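Can a machine do the small jobs yet?
2022-07-13

Readers of this newsletter keep asking when they can hand over the washing-up, and the short reply is still no. We spent part of the month with the Virholm project, which is looking at a much smaller question: whether a machine can learn to pick up one part and put it down in the right place. Shops and kitchens are full of that sort of work. Someone fits a peg, sorts a tray of screws or puts the lids back on the jars, and hardly thinks about it.

Virholm's way in is to have people do the job first with hand-held grippers, so that the machine has something to copy. A short metal peg on a table is enough to start with. The project has 2,345 recordings so far, and wants a good many more before November. 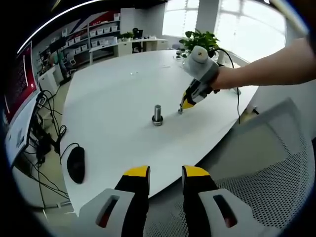
Danang Teoh wrote in after our last issue to say that a peg is a long way from a sink full of plates, and that he would not pay for a helper that needed a clear table and good light before it could begin. He would sooner see one machine that folds towels badly than ten that place parts well.

We have some sympathy. On Pascu's shop floor, the trial arm managed nine parts out of ten on a good morning and four out of ten once the tray had been moved. Staff there still load the trays by hand. Pascu will run the trial again in November with a new set of recordings, and we will print the results.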